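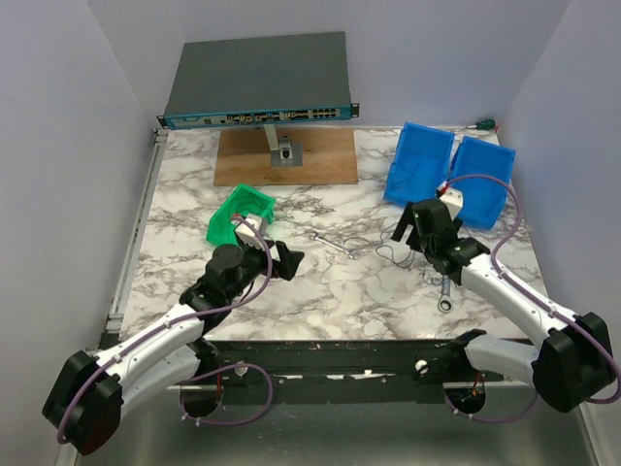 So I've gone and signed up for a sponsored walk, which anyone who has seen me wheeze up the stairs at Girkavar station will find very funny. It's the Bemau Valley Walk, in April, and it raises money for the children's hospice at Arai. Fourteen and a bit miles if you do the long one. I am doing the long one. I ticked the box before I'd had my tea and by the time I'd had my tea they'd taken the entry fee.

I blame Yuxi Hou. We've shared a desk at Dolteck for ages and she did the walk last year, came back with a sunburnt nose and a medal, and talked about it for a month. She says the first half is lovely, the third quarter is horrible and then there's cake. I asked what the last quarter was like and she said she couldn't remember, she was thinking about the cake.

Anyway, training! The organisers send you a plan when you register, and it starts very gently with half an hour on the flat. I did the first week perfectly and felt enormously pleased with myself. Second week it rained and I did one walk, to the chip shop. Since then I've been pretty good. I get off the bus at the reservoir in the mornings and walk the rest, and at weekends I do a proper one with a rucksack and a flask.

My longest so far was out to the old mill and back over the top, and oh, the wind up there. I had my hood up and my head down the whole way along the ridge and missed the view completely. There was a man coming the other way in shorts. We nodded. My thighs were so cold when I got in that I sat in the bath until the water went tepid, eating toast.

Boots, then. I'd been wearing the same pair for years and assumed they'd be fine, but the left one has started letting in water at the toe, so I went to the outdoor shop and tried on everything. The lad in there had me walking up and down a little wooden ramp for ages. I came out with a pair half a size bigger than I normally take (he says your feet swell on a long day) and two pairs of proper socks that cost more than some of my jumpers. No blisters yet, touch wood. I did get a sore patch on my heel on the first outing but I think I'd laced them badly.

Food is the other thing. Everyone has an opinion! My sister swears by jelly babies, my neighbour says bananas, and Yuxi takes cold boiled potatoes with salt on in a sandwich bag. I laughed at the potatoes and then I had one of hers at lunch and they're really very good. I'll be taking potatoes. And jelly babies.

The route itself starts by the cricket ground and follows the river up to the second bridge, where the short walk turns back and the long one carries on through the woods and up onto the common. There are water stops along the way and a van that will pick you up if you've had enough. I've promised myself I won't look at the van. You can bring a dog so long as it stays on a lead past the sheep, and I've offered to borrow my sister's, who is a very old spaniel and would need carrying from the second bridge onwards, so perhaps not.

Last year 217 people did it, and they're hoping for more this time. I set my own target at £200 thinking that was ambitious, and then people at work were so generous that I went past it in the first fortnight. I had a bit of a cry at my desk, if you want to know. I've put it up since, and as of this morning it stands at £1114, with a big chunk of that from my uncle, who rang to check I was definitely doing the long one before he'd put his name down.

If you'd like to sponsor me, the link is on the side of the page where it usually is, and any amount is lovely. And if you live near the valley and fancy coming along, entries are still open and the short route is fine with a sturdy pushchair, apart from one stile where somebody will have to help you lift it over. Start is at nine, but they ask you to get there by half past eight to pick up your number.

I'm off to the reservoir again tomorrow if it's dry. Or if it's only drizzling. I've washed the flask and everything.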